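3.2 Setting and sample

The study covered rented rooms in Molldale, a district of older apartment blocks on the east side of Grikau. Tenants there move often, and most rooms are let by the month. We were interested in how people who live in a single room divide it between sleep, paid work and household chores.
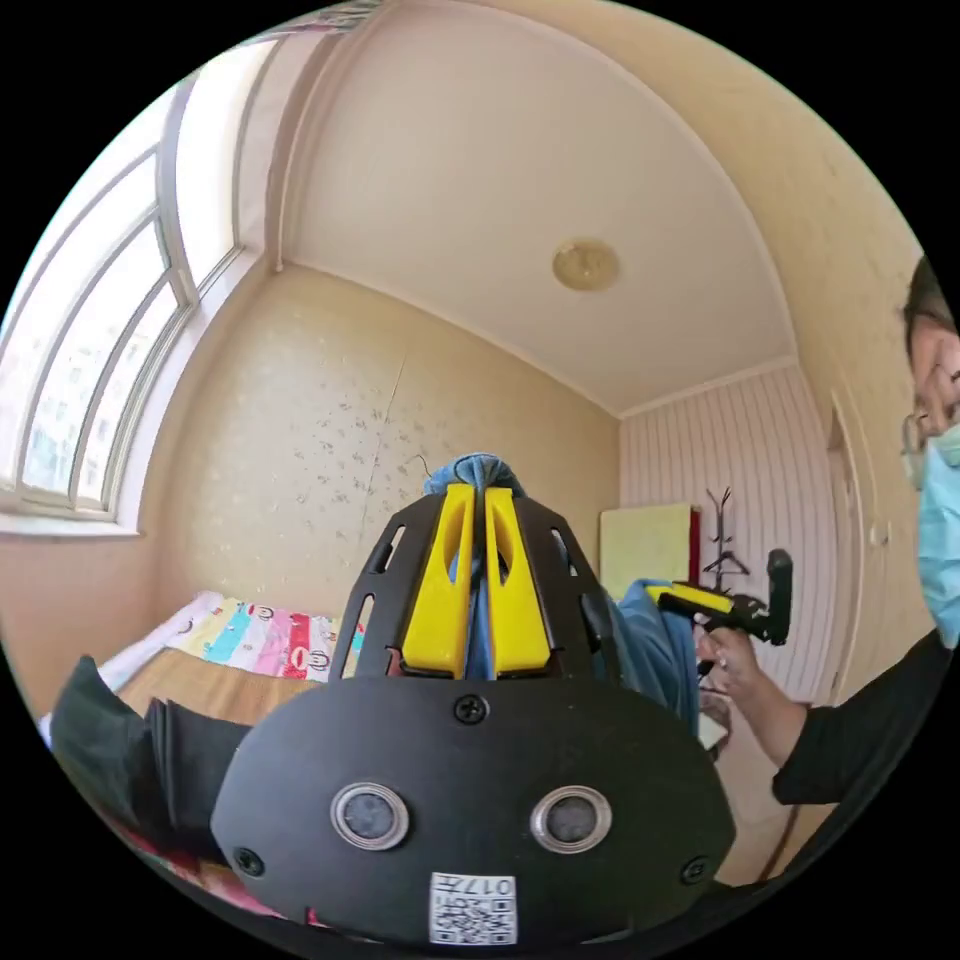
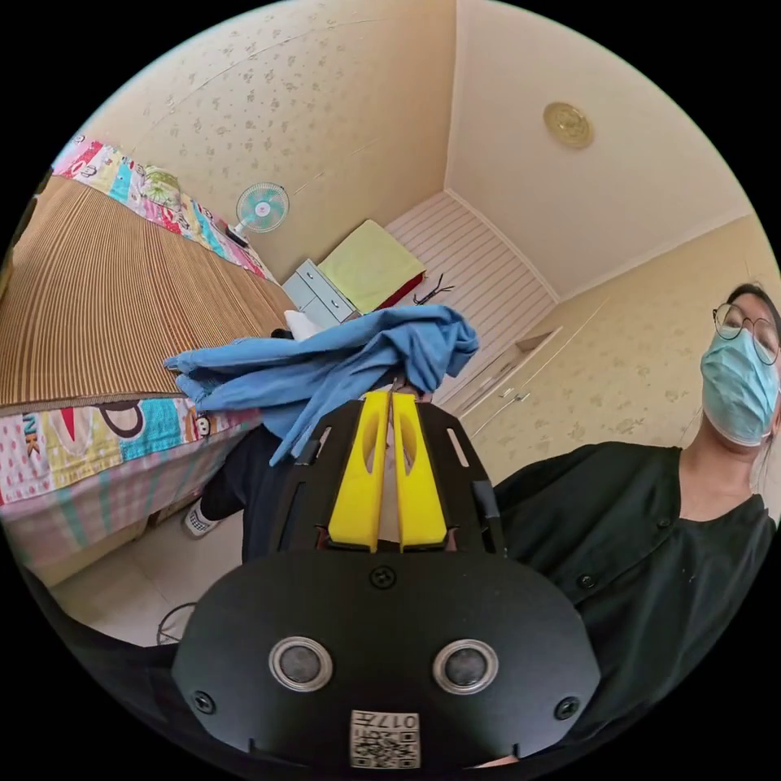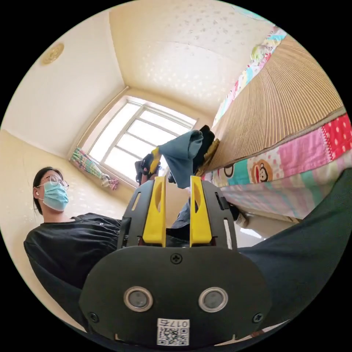
Figure 4. Chores and living space. First and second pictures: blue cloth. Third picture: a small bedroom.

Forty tenants took part, 17 of them in blocks managed by Saliba and the rest in privately let rooms. Each kept a diary for two weeks in February and gave one interview at the end. Interviews were carried out by Khalaf and Zoubi and were coded separately by Haddad and Cheung. Where the two coders disagreed, the passage was discussed until a single code was settled on. The diaries produced 780 entries that named at least one household task.

Laundry was the task most often put off. Tenants without a washing machine in the building used the Dulton laundromat, and several planned their whole weekend around it. Clean clothes were usually folded on the bed — few rooms had a table large enough — and had to be put away before anyone could lie down. One tenant told us, "If I don't fold it by nine, I sleep next to it."

Paid work at home followed a different pattern. Those who worked evening shifts by phone or laptop kept one corner clear at all times, even when the rest of the room was in use. Tenants who shared a room did this less often and reported more arguments over noise than over space.

Rent did not explain these differences well. We return to this point in Section 5, where the diary entries are compared with the floor plans collected by Soliman.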